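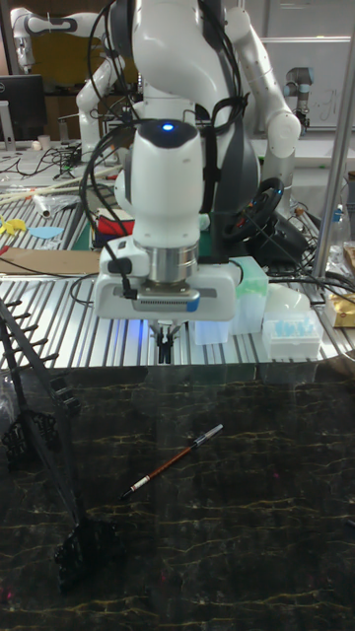
Dark marble top and the slotted aluminium table.

09/01/2024

Stone care, sealer comparison, continued

Carrying on from the entry before the break. Purpose is still to decide which impregnating sealer to use on dark marble that will see food and drink. Candidates are Flendex (solvent based) and Jomier (water based). Untreated offcuts kept as the control. All pieces are from the same Barroso slab, honed, cut with the vein running the long way.

Dry weights

Offcuts came out of the drying cabinet this morning and went straight on to the balance. The large control piece reads 1,794 g, same as the last reading before the break, so I am calling it dry. The smaller pieces had also settled. Balance was zeroed before each piece and checked against the brass weight at the start and end. No drift worth writing down.

Note for whoever does this next: let the pieces cool with the cabinet door shut. Warm stone on the pan sets up a draught and the last digit wanders. I lost a morning to that in the first round and blamed the balance.

Application

Both sealers put on with a lint-free cloth, one direction, then across. Left for the time on the tin, then wiped off. Second coat the same way.

Flendex goes on thin and spreads well. It darkens the stone straight away and most of that goes as the solvent leaves. Smell is strong, extraction on full and still noticeable at the door. Residue lifts easily if caught in time. I left one corner too long on purpose and it went tacky, then needed a cloth damped with more of the same product to shift it.

Jomier is milky in the tin and beads a little on the honed face before it wets out. Needs more working in. Hardly any smell. Less darkening. Along the white veins it left a faint haze which buffed off dry. On a polished face I would expect the haze to be more of a nuisance, to be checked.

Drop test

Plain water first. Drops from the pipette, watch glass over each one to slow drying, lifted after the set time and blotted.

Control: dark ring under every drop, edges soft, widest where a vein crosses. Gone again once the piece had been back in the cabinet.
Flendex: drops stood up round. No ring on the face. Slight darkening at the sawn edge, where I had not wiped properly.
Jomier: drops flatter than on the Flendex piece but no ring after blotting.

Then sunflower oil, same method. Oil is the one that matters, as water marks leave by themselves and oil marks mostly stay.

Control: marked at once and spread well past the drop.
Flendex: no mark at the first check. To be looked at again.
Jomier: faint mark under 2 of the drops, both on a vein. The rest clean. Could be poor coverage, given the beading noted above. Repeat on a fresh piece with a longer working-in time before holding it against the product.

Acid

Lemon juice and household vinegar, both left uncovered. All pieces etched, treated or not, and to much the same degree by eye. This is as expected. An impregnator sits in the pores and the calcite at the face is still open to the acid. Writing it down again because the wording on both tins suggests otherwise to anyone reading quickly, and the question keeps coming back from the workshop side.

Under the raking lamp the etched patches are dull, with a clear boundary. By fingertip there is a slight drag compared with the sound face. On dark stone the patches show far more than on the pale pieces from the autumn round, where you have to hunt for them.

Repair of etch marks

Tried the Prirnach paste on the vinegar patches. Damp felt, light pressure, small circles, rinsed between passes. After 5 passes the dullness was almost gone on the control and on the Jomier piece. The Flendex piece took more work and still shows an edge. Not sure whether that is the sealer or my pressure. The felt was also getting loaded by then.

The paste takes the honed finish up a bit too far, so a repaired patch can end up glossier than its surroundings. Going over it lightly with a fine abrasive pad brought it back near enough. Whatever goes into the care sheet should say to try it on an edge or underside first.

Haven't yet checked whether the repaired area still repels water. It ought to, if the sealer has gone in any depth. Drop test on the repaired patches once they have been dried and weighed.

Gloss meter

Readings taken before and after application, 9 positions per piece using the card template. Both sealers are within the spread of the untreated face, so no measurable change in finish from either. The template has stretched at the holes and the head can sit slightly off. Cut a new one in something stiffer before the next set. Readings are in the spreadsheet under the piece marks; do not use the tab called old.

Housekeeping

Solvent rags went in the lidded metal bin with water. Please do not put ordinary waste in there, it was half full of paper towel.
Flendex tin is dented at the rim and the lid does not seat. Decanted into the glass bottle, labelled.
Blotting paper is low.
pH strips are out of date, fine for rinse water but nothing else.

To do

Second look at the oil drops on all pieces.
Repeat Jomier, fresh piece, more working in.
Polished face for both products, check for haze.
Drop test on repaired patches.
Sawn edges: coat properly this time, both faces and the arris.
Reweigh everything in March for the long soak. Leave the control in the cabinet until then and do not borrow it as a paperweight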